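关于我们

Belten 衣物护理学校

首页 / 课程 / 关于我们 / 联系

大部分人找到这个页面,是因为有人告诉他们我们“什么衣服都能救”。请先把这句话放下。我们救不了什么衣服都能救,也不太相信说这种话的人。Belten 是一所教人护理、修补和存放衣物的小学校,地点在 Grirport 老码头后面那条坡道上,楼下是一家卖五金的,楼上是我们。课程不授学位,结业时也没有水晶奖牌。

写“关于我们”的时候,同行一般会从“对品质的执着”讲起。我们看过很多这样的页面,看完仍然不知道对方到底教什么、谁在教、学费能不能退。所以下面先讲这些,讲完再讲看法。看法比较多,没耐心的可以直接跳到最后的联系方式。

我们是怎么开始的

学校的创办人是 Homa Shirazi。她早年在 Mayrhofer 洗衣行做收件,站在柜台后面听客人抱怨。羊毛大衣缩了,说是面料不好;真丝衬衫发黄,说是汗的问题;羽绒服洗完结块,说是羽绒不行。她写收件单,写得多了,开始怀疑这些解释。缩水的大衣里有一部分,领标上明明写着可以手洗,客人也确实是手洗的。发黄的衬衫里,有几件根本没穿过,只是在塑料罩里挂了几年。

她留下了 221 张收件单的抄件,上面有面料、标签内容、客人自己说的洗法和最后的结果。这些抄件现在还在学校的柜子里,第一节课会拿出来给大家传着看。我们不想夸大它们的价值。抄件来自一家店,来的都是出了问题的衣服,没出问题的衣服不会被送到柜台上来。凭这些纸能看出哪些说法站不住,至于哪些说法一定对,看不出来。Homa 自己在封面上写了一行字:“仅供起疑。”

后来 Mayrhofer 换了东家,收件台改成自助柜,她就出来了。最初的课是在她家餐桌上开的,学生是邻居和邻居的亲戚,学费用蛋糕和旧纽扣抵过。再后来餐桌坐不下,搬到了现在的地方。外面流传的版本说她“抵押房子追逐梦想”,没有这回事,房子是租的。

我们教什么

入门课一期 6 节,每周三晚上七点开始。内容按顺序是:读标签,分辨纤维,水洗与不水洗,去渍,熨烫与蒸汽,悬挂与存放。学完以后再选进阶课,进阶课有织补、换里布和羊毛大衣整理三门,时间不固定,凑够人就开。

读标签排在第一节,很多人觉得浪费。标签谁不认识呢?那就请你在家里找一件外套,把里面每一个符号的意思写下来,再去核对。来上课的人里有做了半辈子裁缝的,也在圆圈里的那个字母上栽过。另外标签本身也不可全信。生产方往往倾向于写得保守,一件完全可以水洗的混纺裤子照样印着只可干洗,出了事责任不在他们。反过来也有印得过于大胆的。我们教的是怎么读,读完以后怎么怀疑,怀疑以后怎么在不起眼的地方试一小块。

分辨纤维那一节会用到火。燃烧法能分清羊毛和腈纶,分不清各种混纺的比例,网上那些“一烧就知道含毛百分之几”的视频请不要带到课堂上讨论。烧过的线头放进瓷碟,碟子由最后一个用的人洗。

悬挂与存放是六节里最不起眼的一节,报名的人常问能不能跳过。可以,学费不减。
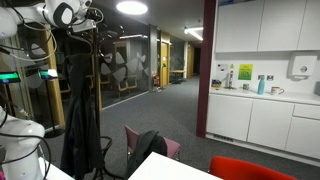 讲到悬挂,顺便说一下我们跟收纳行业的分歧。收纳行业喜欢给一个统一的答案:所有衣服统一衣架,统一间距,统一朝向,拍出来好看。问题是衣服的重量差得很远。厚大衣挂在细铁丝衣架上,肩头会慢慢顶出两个鼓包,这种鼓包用蒸汽能退掉一些,退多少要看面料和挂了多久。针织衫挂着会变长,叠着会有折痕,你只能选一个。有人问我们选哪个,我们选折痕,因为折痕好处理。这是经验之谈,没有做过像样的对照,如果你有相反的经验,欢迎拿衣服来。

还有樟木。樟木、雪松、薰衣草包,闻起来都像是在认真地保护什么。对已经产在毛衣里的虫卵,我们没有见过哪一种香味能令人放心。衣服收之前洗干净,比收的时候放什么要紧得多。这句话卖不出钱,所以你很少在包装上读到。

对“神奇产品”的态度

几乎每一期都有学生带着一个瓶子来,问老师能不能用。我们的规矩是可以在课上试,用学校的碎布试,不用学生的衣服试。试完写在本子上,写看到的,不写感受。

有一款叫 Dreltar 的去渍喷雾,本地卖得很好,一瓶要 150 块,瓶身上写着对 100 种污渍有效。我们很想知道这个数字是怎么来的。酱油算一种,老抽和生抽算不算两种?口红按颜色算还是按品牌算?写信去问过,回信很客气,附了一张优惠券。于是我们在课上用它对付了几样常见的东西,棉布上的新鲜咖啡渍淡了,旁边那块只用清水和一点洗洁精的,也淡了。放在一起让大家指哪块是喷雾处理的,指错的不少。

这能证明它没有用吗?不能。碎布是白棉布,渍是新的,试的次数也不多,也许它在旧渍上好得多,也许在羊毛上好得多。我们只能说,在那张桌子上,我们没有看出它值那个价钱。厂家后来提出赞助一期课程,条件是在教室里摆一排瓶子,我们没有答应。优惠券还夹在本子里,已经过期。

同样的态度也用在我们自己身上。学校以前推荐过用白醋固色,讲义印了好几版,每个老师都讲,学生也都回去照做。后来有个学生较真,把同一块深蓝棉布剪成两半,一半泡醋一半不泡,一起洗了一个夏天,拿来给我们看。两块褪得差不多。我们把那一段从讲义里划掉了,划掉的痕迹没有遮,新生问起来就照实讲。现在仍然有老学员坚持说醋管用。那是他们的自由。
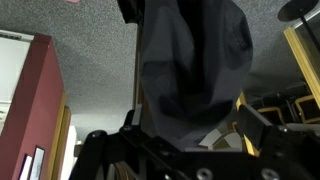 再说“古法”。每隔一阵就有人来信,说祖母用淘米水洗毛衣,洗出来特别软,问我们为什么不教。祖母的毛衣是什么毛,水是几度,洗完怎么晾,信里通常没有写。淘米水也许有点用,也许那件毛衣本来就软,也许她手轻。手轻这一条我们倒是教的,而且教得很啰嗦。湿的羊毛不要拧,不要拎着一头提起来,要托着底捞。每期都有人说知道了知道了,然后拎着一头提起来。

环保也是容易被拿来吹的题目。市面上有些修补课告诉学员,补一个洞能省下多少水、减少多少排放,数字精确到小数点后面。我们找不到可靠的算法,所以不给这种数字。补过的衣服如果你真的接着穿,少买一件新的,大概是好事。补完放进柜子照样买新的,那就只是多了一个手艺。我们对手艺没有意见。

谁在教

老师不多,名单每年有变动,这里不贴照片,也不贴“资深专家”这样的头衔。入门课主要由 Homa 上,她说话快,板书很乱,对把剪刀借去剪纸的人会记很久。织补课由一位从毛纺厂退下来的师傅带,她不愿意把名字放到网上,我们照办。换里布的老师白天自己接活,忙的时候课会往后推,推之前会发通知。

老师之间意见并不一致。关于大衣该不该每季干洗,教研会上吵过不止一次。Homa 认为干洗店鼓励大家洗得太勤,刷一刷、晾一晾、局部清理就够穿一冬。带织补课的师傅不同意,她修过太多虫蛀的大衣,领口袖口的油污不清掉,收起来就是喂虫子。学生常常要我们给一个定论。目前的折中是:季末收之前彻底清一次,季中能不洗就不洗。两边都说这是对方让步的结果。

也请不要因为老师说了就信。课上最受欢迎的提问是“你怎么知道的”。老师答不上来时应该说答不上来,如果他绕开了,请写在意见条上投进门口的盒子。意见条可以不署名。盒子里偶尔会出现电话费账单和口香糖纸,希望有所改善。

我们的教室

教室是一个大间,隔成两半,前半上课,后半晾东西。窗朝北,冬天冷,晾羊毛倒合适。暖气是房东管的,跟房东谈过,结论是请多穿一件。墙面去年刷过,颜色是大家投票选的,选出来没有一个人喜欢。

设备够用,谈不上好。两台蒸汽熨斗,一台脾气比较大,出水前会先响。工作台是旧裁床改的,高度对个子小的人不友好,角落有踏板,自己搬。水槽只有一个,排队的时候请不要在里面洗杯子。碎布箱欢迎捐布,棉、毛、麻、真丝、化纤都收,请洗过再拿来,最好附一张纸条写明成分。写“好像是羊绒”的纸条也收,我们会拿去做分辨纤维的练习,结果往往令捐赠人失望。

每年四月有一个开放日,可以带一件自己的衣服来让老师看,只看不修。看完老师会告诉你三种可能:值得修,不值得修,看不出来。有人对第三种很不满意,觉得白跑一趟。可是隔着一层里布,没有拆开,谁能保证里面的衬是什么状况呢?当场拍胸脯的人我们也见过,收了钱,拆开以后再打电话说情况有变。
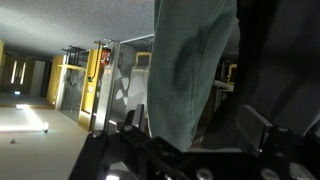 关于学费和退款

学费写在课程页,含碎布、线和讲义,不含剪刀。自己的剪刀请自己带,带来以后请写名字。第二节课之前退课,学费全退,不问原因。第二节之后退课,按没上的课退,材料扣掉。学校没有会员卡,没有储值,没有“推荐好友返现”。曾经有人建议我们做储值,说现金流会好看很多。会好看的,然后呢?前几年街对面健身房就是这么好看着关门的。

我们不保证你学完能省钱。有的学员学完织补,从此不再买便宜毛衣,改买贵的,因为贵的补起来手感好。总账是多了还是少了,没有人替他算过。我们也不保证你学完能接活赚钱。修补的活有,价钱普遍不高,客人对“补一下”的估价和你对自己一下午的估价之间通常有一段距离。想靠这个吃饭的,建议先去跟正在吃这碗饭的人聊一聊,再来交进阶课的钱。

结业时发一张纸,写着你上过哪几节课。请别在简历上把它叫做“认证”,曾有招聘的人打电话来核实,我们照实回答了,那位学员不太高兴。

别人怎么说我们

一般的学校会在这里放学员好评。好评我们有,挑出来放几条当然不难,难的是你怎么知道没被挑出来的那些写了什么。所以把最近收到的批评也放上来,由你自己衡量:

“讲得太细了,一个标签讲了一个晚上。”

“老师总说看情况。我交钱就是想听不用看情况的。”

“楼梯很陡,没有电梯,网站上应该写清楚。”这条说得对。楼梯很陡,没有电梯。搬不动东西或者上楼不方便的,请提前打电话,我们下来接,或者借楼下的地方谈。

“学完以后看所有广告都不顺眼,逛街没有以前开心。”

最后这一条我们没有办法处理。

不接的事情

不接代洗。不接皮草。不鉴定名牌真假,问过的人很多,答案一直是不鉴定。不替顾客和干洗店之间的纠纷写证明,双方讲的故事我们都没有在场。婚纱只提供存放建议,不碰实物。孩子可以旁听,十二岁以下请有大人陪着,熨斗那一侧不要去。

学校也不对外授权。如果你在别的城市看到叫 Belten 的工作坊,和我们没有关系,教得好坏我们不清楚。

联系

来信写到报名页上的地址即可,一般几天内回,遇到开课的那周会慢。问面料问题请附标签照片,正反两面都要,只拍正面的信我们会回一封请你补拍反面。电话在下午有人接,上午多半没有。直接上门也行,门铃坏过两次,现在是好的,按了没有动静就敲门。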